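I've been on plenty of marches, but the Saturday one in Weltach was the first where the mosque, two chapels and the Catholic church all set off behind one banner. They were walking for Abreu, the valley that flooded in January, and I went along for Woltix with a flask and the wrong shoes. 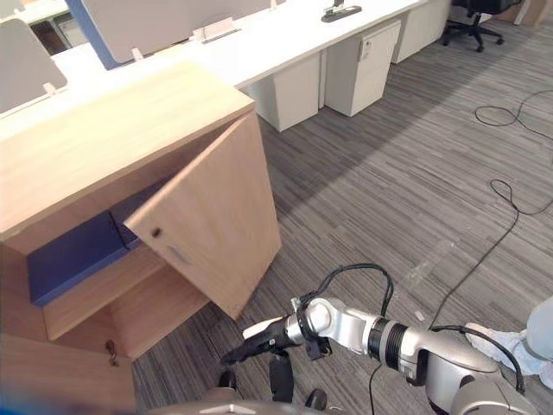

## Down to the river

We left after morning prayers, singing (badly!), and by the Kornudico bridge the line went right back to the market. The organisers' tally was 2,368 people. I'd have guessed fewer, but then I was stuck behind a very large drum. 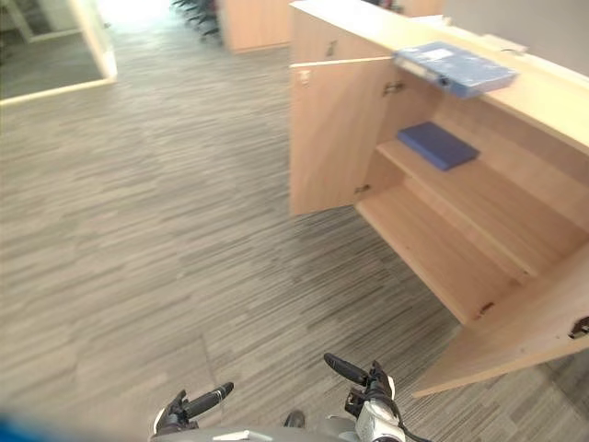
*Cupboard doors open, light blue binder on top.*

The speeches ran to 15 minutes each, and I'll admit my mind wandered. What woke me up was a young imam asking the council outright why families in Abreu are still sleeping in a school hall. The cheer was huge.

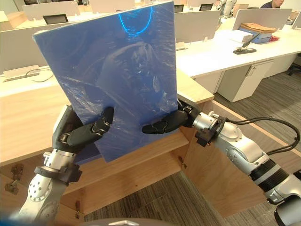 *Blue board in its clear wrap, beside the desk.*

Then the buckets came round. One woman put in a 50 and went back for her change, which the steward handed over with great patience – and she dropped that in the next bucket!

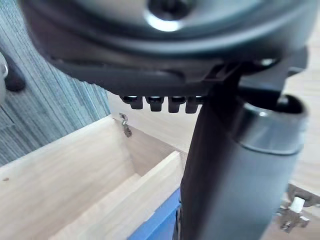
The council has promised an answer on housing before Easter. There's already talk of a second walk if it doesn't come, all the way up the valley this time, and I've bought some boots.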